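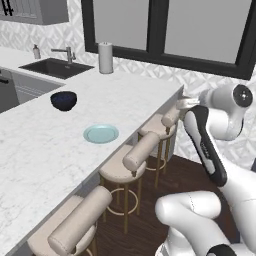 Planner keeps failing on the approach to the plate in a simulated kitchen

My motion planner gives up on a pick that I think should be easy, and I would like to know whether the problem is my collision setup or my sampling. The scene is a kitchen island in simulation with a single white arm working from the stool side. There are two objects on the marble, a dark blue bowl and a light aqua plate, and the plate is the one I want. It is the closer of the two to the gripper. At the start pose the fingers sit near the corner of the counter, right by the backrest of the farthest stool, and I suspect that is where things go wrong.

The stack is Kuvow for planning, with collision meshes exported through Saleck. The planner is the stock bidirectional one with a five second limit. Out of 280 runs with small random changes to the plate position, 39 failed to find any path. When it does find one, the path is often silly, with the elbow swinging out over the floor and back in again.

What I have tried so far:

Raising the time limit to 20 seconds. Fewer failures, but not zero, and the paths look no better.

Removing the bowl from the planning scene. No change at all.

Removing the stools from the planning scene. Every run succeeds, but then the wrist goes through a backrest in about half of the playbacks, so I can't leave it like that.

Collision padding is 26 mm on everything. The stool mesh is one piece, seat and backrest and legs together, and I let Saleck make a convex hull of it. I would like to keep the start pose, as the perception step before this one depends on it.

Belmiro Neves
posted 2022-09-13

Jolán Deák

The convex hull is your problem. Look at the shape of those stools. There is a round seat, then a gap with thin posts, then a cylinder for the backrest, and below the seat there are thin legs and a foot ring. A single hull fills in all of that. The open space between the seat and the backrest becomes solid, and so does everything between the legs. The planner sees a fat block standing next to the counter.

Add 26 mm of padding to a block that size and the start pose is probably in collision, or so close to it that only a few samples connect. A bidirectional planner grows one tree from the start and one from the goal. If the start is in a narrow pocket, that tree hardly grows, and you get what you describe: some runs fail, and the others leave the pocket in whatever direction they happened to find, which gives you the elbow swing.

I would do this in order.

First, check the start state by itself. Call the collision checker on the start configuration with padding on and print the closest pair and the distance. If the pair is the gripper or wrist against the far stool, you have your answer before changing anything else. Some planners quietly nudge a colliding start state to a nearby valid one, so don't assume it was valid only because you got a path.

Second, split the stool into primitives. One cylinder lying on its side for the backrest, one short upright cylinder for the seat, and one larger upright cylinder for the legs and ring together. You don't need the posts or the ring as separate shapes unless you plan to reach in there. This is also much faster to check than a mesh.

Third, set padding per object. Keep it large on the window wall and the faucet if you like, they are far from this motion. Use 8 or 10 mm on the stools and the counter. For the final approach, allow contact between the fingers and the plate only, and leave the counter in as an obstacle. Since the plate is shallow and sits flat on the surface, heavy padding on the counter will rule out most grasps at the rim too.

For the swinging elbow, add a joint-space path length cost and run the shortcut smoother afterward. With better geometry you may not need it.

Mastside

Have you tried a different random seed? I had failures like this and changing the seed fixed it for me. You could also just move the stools in the scene if it's your own sim.

Belmiro Neves

Seed was different on every run already. I can't move the stools, the layout is shared with other tasks.

Jolán, the start state check printed the far stool against the gripper with a distance of minus 4 mm, padding included, so it was in collision the whole time and Kuvow was shifting it. I replaced the hulls with three cylinders per stool and set 10 mm padding on the stools and the counter. I ran a bigger batch, 662 plate positions, and every one returned a path within the original five seconds. The elbow still goes wide on a few where the plate is near the bowl. I have not added the path cost yet.

Jolán Deák

Good. For those few, print the goal configurations as well. If your inverse kinematics returns several solutions for the same grasp and you pass only the first one, it may be choosing the elbow-out branch. Pass all of them as goals and let the planner pick.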